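Nindance build notes, a thread
October 3, 2021

1/ OK, long thread on what I've been doing with Nindance, my little planning stack for kitchen manipulation. It finally has a door-aware planner and I am so happy about it! Everything runs in simulation, so if you want hardware war stories, wrong account (for now).

2/ Quick catch-up for new folks. Nindance takes a goal like "reach the top shelf of the fridge" and gives you joint trajectories. Radwan is the perception part, it turns the wrist view into a list of surfaces and handles. Statley is the replay viewer, and I'd be lost without it.

3/ Most of September went into Radwan. A wrist view is a weird thing to learn from. You're looking down at a steep tilt, everything vertical turns into a diagonal, and your own two fingers are always sitting there at the bottom. My old handle detector more or less assumed handles were upright. Oops.
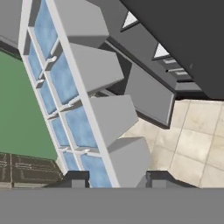 4/ So the detector now works in the gravity frame. I take the wrist pose from forward kinematics, rotate the points so up is up, and only then ask "is this thin bar a handle?" Maybe 60 lines of code. I put it off for ages, and it was the best thing I did all month.

5/ Glass panes still bug me. Pale, cloudy, low contrast, and the depth channel treats them as solid, which is fine for collision and terrible for anything behind them. I tag them as "surface, don't trust" and move on. If you have a nicer trick, please tell me!

6/ Also: finger masking. I used to crop the bottom of the view, super crude. Now I render the gripper model from the current joint angles and subtract exactly those pixels. You get back the gap between the fingers, and that's where the interesting stuff tends to be right before a grasp.

7/ Now the planner, my favorite part. An open door is the worst kind of obstacle: big, thin, and parked right next to the place you want to reach. The old version would find a gorgeous path for the gripper and swing the elbow straight through the panel.

8/ The fix is to sample the elbow first. I pick 8 elbow placements in free space, solve the wrist from each one, throw out whatever clips a door or a shelf, and then optimize the 2 best. Fewer samples overall and the arm stops doing that flailing thing in tight spots.

9/ Reaching over the top shelf is my standard test for it, with the wrist curled over so the fingers point down. I run 1000 random starts on the Kemham kitchen layout. Planning failures went from 212 to 6. SIX. I reran it with new seeds before I let myself get excited.

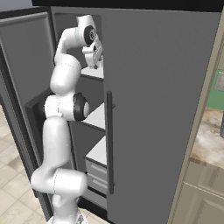
What's next

10/ Those last failures all look like the same bug in Statley replays. The start pose is already inside the safety margin of a door, so the planner gives up at step zero. I want a short "back out first" move, nothing clever.

11/ After that, planning time. It's around 2 seconds a query on my desktop and most of it is collision checks against shelves the arm can't even reach. Plenty of room there, and I can't wait to dig in.

12/ Config files and the seed list go up with the next tag. If you try the elbow sampling on a different arm, send me your replays, even the ugly ones. Especially the ugly ones!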